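Ernon Household Textile Words – README

Version 3, last changed in August

What this is

Ernon is a word list with short example sentences about clothes and other textiles in the home. It was collected for people who make dictionaries, spelling checkers and teaching materials. The list has 837 entries. Each entry has one headword, its part of speech, a plain definition and at least one sentence in which the word is used.

I began it when I was translating washing instructions and found that my dictionaries were strong on weaving and weak on the things people say at home. "To air", "to turn a collar" and "bobbly" were missing or explained badly. Ernon tries to fill this gap for British English.

Files

entries.csv – the main table, one entry per line
sentences.csv – the example sentences, joined to the entries by entry_id
regions.csv – notes on regional words, 271 lines
changes.txt – what was changed between versions

All files are in UTF-8. The separator is a semicolon, as many definitions contain commas. Please check this setting before you open the tables in a spreadsheet program.

Fields in entries.csv

entry_id: a whole number, never used again after an entry is deleted
headword: in lower case, except for names
pos: noun, verb, adjective or phrase
topic: fabric, garment, care, repair or storage
definition: no longer than 20 words
register: neutral, informal or old-fashioned

The topic "storage" is the newest one and still a little thin. It covers folding, piling, hanging and packing. The word "pile" has two entries, one under storage and one under fabric, where it means the raised surface of a cloth. They have different numbers and should not be merged.

Clothes, folded and in piles: 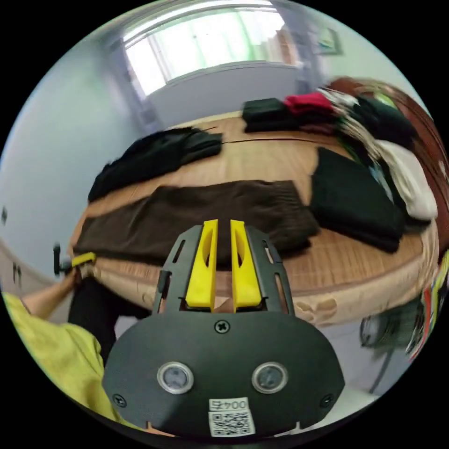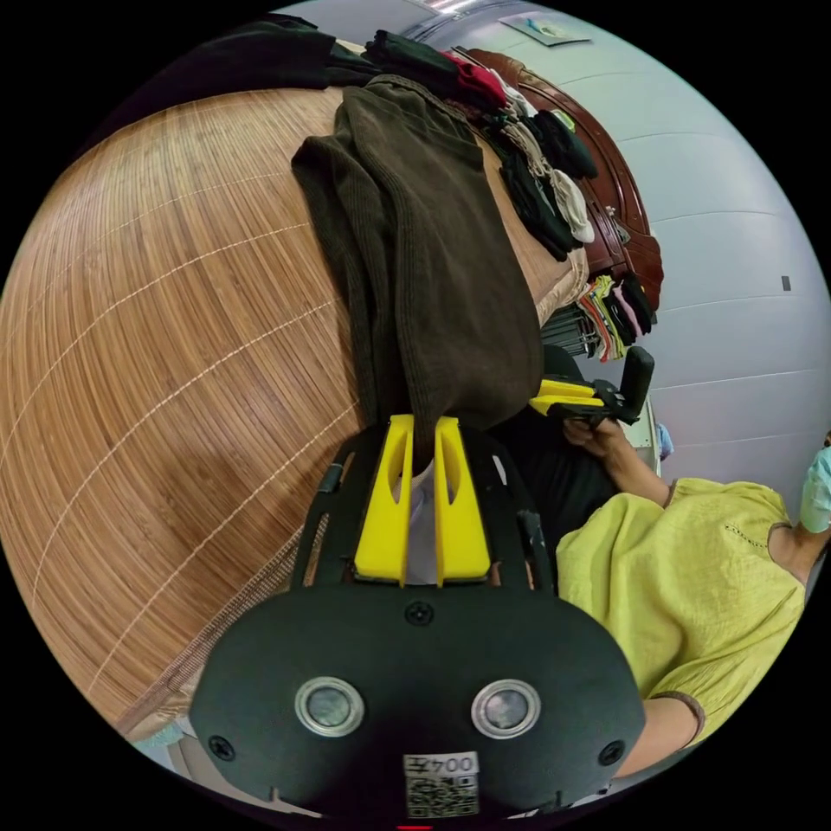
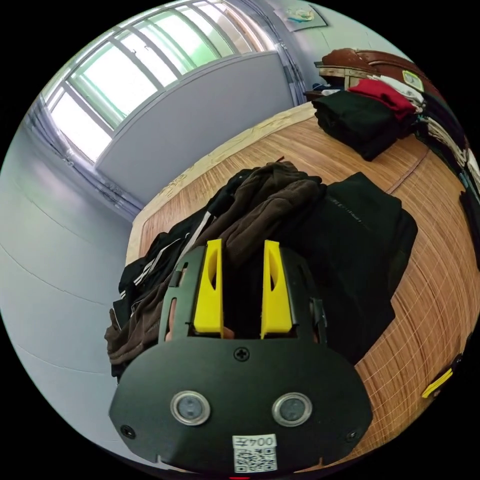
How the entries were made

The first headwords came from two older lists, Garkon and Lyons, which I had permission to reuse. Garkon is mostly about repair and Lyons mostly about fabric names. Where both lists had the same word, I kept the shorter definition and rewrote it if it was not clear. All the example sentences are new.

Every definition was read a second time after a pause of some 40 days. I find my own mistakes more easily when I have forgotten the text. Entries which I could not understand on the second reading were written again from the beginning.

Known problems

Regional labels are uneven. The north of England is covered better than Wales or Scotland.
"Jumper" and "pullover" point to each other, and neither has a full definition.
Some verbs have only a sentence in the past tense.
The register label is my own judgement – please treat it as a suggestion.

Licence and corrections

You may copy, change and share Ernon, also in paid products, if you mention the name and the version. The Harnow spelling checker uses version 2, so its results can differ from the present files.

For a correction, please send the entry_id, the old text and the text you propose. A source is welcome but not required. Corrections are added with the next version and noted in changes.txt.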